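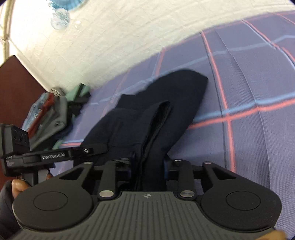

Kerubo Owino wants to know if the Serkurness can be taught on a bed, with the washing still in a heap, or if it needs a proper bench and a clean backdrop. A bed is fine! It's where most of us fold anyway, and a soft, wrinkly surface is good practice for an arm that will have to live with one.

Serkurness cloth-handling arm kit
Designed and cut at the Rivdale shared workshop
Kit price: $425, plus postage

The Serkurness is a small arm you put together at home and then teach by showing. You pick up a piece of clothing with a hand-held gripper, do the job the way you'd like it done, and the recordings go off to train the arm. We started it in January as a way to get socks paired without us, and it has grown into the most enjoyable thing any of us has built in that workshop.

The kit is the arm only. The hand-held gripper is a separate purchase (or a loan, if your local workshop has one on the shelf), and you can start with whichever model you can get hold of. Pads with some give in them are lovely on cloth. We've tried bare printed fingers too and they let go of anything slippery, so if you're printing your own, glue something rubbery to the faces before you do anything else.

What's in the box
Base plate and column, cut and drilled
Shoulder, elbow and wrist joints (3 in all), with motors fitted
Tanex controller board, flashed and ready to plug in
Power supply and one long cable, with clips
Gripper mount, blank, with a paper drilling template
Bag of fasteners, with a few spares of the tiny ones that roll under things
Printed build booklet

Size and strength
Reach: 886 mm from the column to the wrist
Lifting limit at full reach: 500 g
Clamp opening: fits most desk and bench edges
Colour: black, or raw if you'd like to paint it

Plenty for a T-shirt, a pillowcase or a tea towel. A wet bath towel is too much for it, and a pair of jeans is a grumpy sort of maybe. Please don't hang a bigger motor off the wrist to get around the limit. The elbow will sag and you'll spend an evening re-doing the joint settings.

Teaching it with cloth

Cloth is the fun part. A block of wood sits where you left it, while a sock has a new shape each time you let go, so the arm has to see a lot of different starts before it gets sensible. Begin with one item and one job: pinch a fold and lift, or draw one edge across to the other. Do it slowly. Put it down, ruffle it, go again. A short session with plenty of ruffling has taught our arm more than a long one with everything laid out square.

Dark fabric on a patterned sheet makes a decent test. The outline stands out well, but the folds inside it are harder to pick — navy on navy gives the software very little to go on. Turn a lamp side-on and you'll get more shading across the creases.

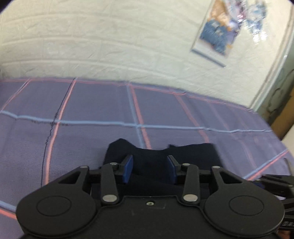

My first week was all pinching too deep, writes one builder in the comments, and I ended up dragging the sheet along with the sock. The fix was keeping my wrist higher and closing the jaws on the top fold only. Would it be worth putting that in the booklet?

Yes, and it's going in the next printing. The same habit shows up in the arm afterwards: if your recordings dig into the bedding, so will it. Come in shallow, close on a fold that already stands up a little, and pause with the jaws shut before you lift. That pause is a real help when you trim the recordings later, as it gives you an easy spot to cut.

Working with two grippers is the next step up, once one-handed lifts are going well. You can hold one gripper low on the cloth and bring the other across to it, or have a friend take the second. It's awkward to begin with! Your elbows want to be in the same place. Kneeling beside the bed helps, and so does pushing your sleeves up so that they don't brush the cloth.
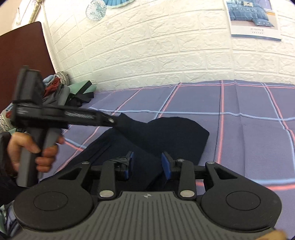
Building the arm

Allow a weekend. The column and shoulder go together quickly and the wrist is the slow bit, mostly on account of the cable, which has to pass through before the motor is bolted down. (The booklet says so in bold. We still forgot on the second arm.) You'll need hex keys, a small crosshead screwdriver, a drill for the gripper mount and a flat surface to true up the base.

Leave the pivot pins slightly free until everything is lined up, then snug them in order from the base outwards. If the elbow squeaks, back its pin off a touch and try again. Lindemann pattern bushings fit the shoulder and elbow if you want something smoother than the printed ones — they're a cheap upgrade and I'm very fond of them.

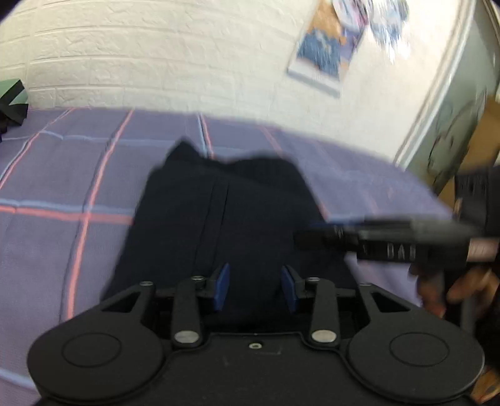
Open jaws at a folded navy garment, plaid sheet underneath.

Orders and spares

The next batch is packed on 16th June and orders can be picked up from the Rivdale workshop or posted. Spare joints, boards and booklets are sold singly. If you've already got a column and motors from an older project, write to us first and we'll work out which parts you can skip.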